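4.2 Household trials of the hand-held kit

The second part of the evaluation covered the Nilent kit in occupied homes. The kit is sold as a hand-held gripper with a camera, a charging dock and a license for the Etodow upload software. An operator holds the gripper and does the chore with it directly, and the recordings are later used to train a policy for a robot arm fitted with the same fingers. We bought the kit at list price and had no contact with the supplier beyond the normal support channel.

Homes were recruited in Ellelcombe in March. Operators were given a one-page instruction sheet and a short practice period, then left to work through the task list in their own order. The list included table clearing, shelf loading and the handling of clothing on beds. We kept the furniture and the lighting as we found them. The supplier's guide recommends drawing curtains against direct sun, but we did not ask for this — few customers would do it every time.

Clothing was the category in which we expected the most trouble. A soft garment changes shape whenever it is lifted, and dark cloth gives the camera little texture to follow. Figure 5 shows a view from one of the clothing episodes. 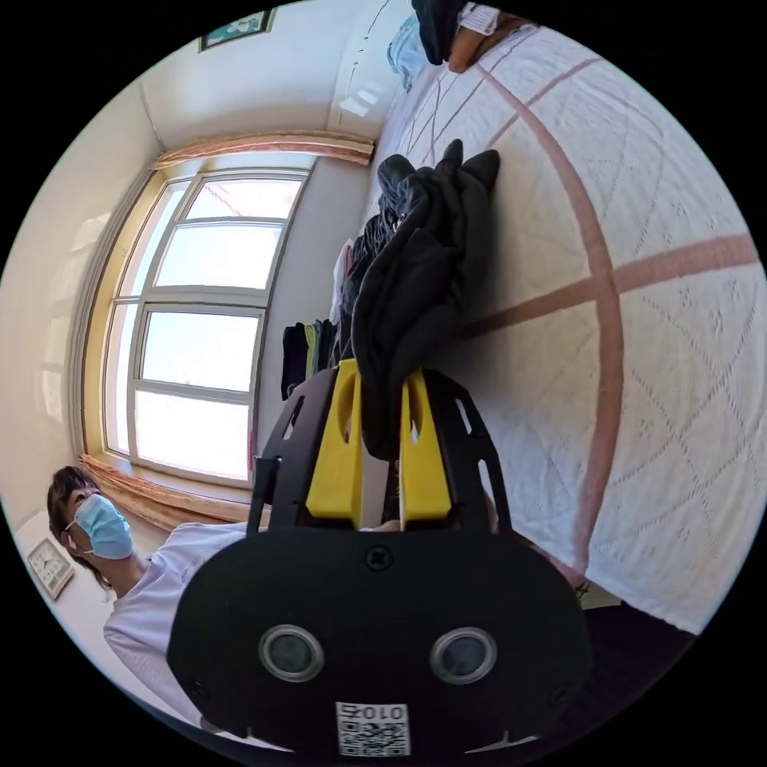
Figure 5. Clothing task in a bedroom, seen from the gripper camera. A black garment is pinched between the two yellow fingers beside a bed with a quilted cover.

In total, 1000 episodes were uploaded and 760 passed the software's automatic check. The check rejects an episode when the position of the gripper cannot be recovered for its full length. Of the episodes that failed, 200 came from the clothing tasks. Most of these losses fell in stretches where cloth was held close to the lens and covered much of the view. Bright windows were a smaller problem than we had expected from the guide.

The rounded finger pads held thick and thin fabric well, but operators found it hard to pick up a single layer from a folded stack. The Lapointe kit, tested in Section 4.1, has narrower fingertips and did better on this step. It was also heavier, and operators asked for more breaks when using it. Neither kit reports a failed episode until after upload, so a lost recording could not be repeated while the room was still set up. We return to this point in Section 5.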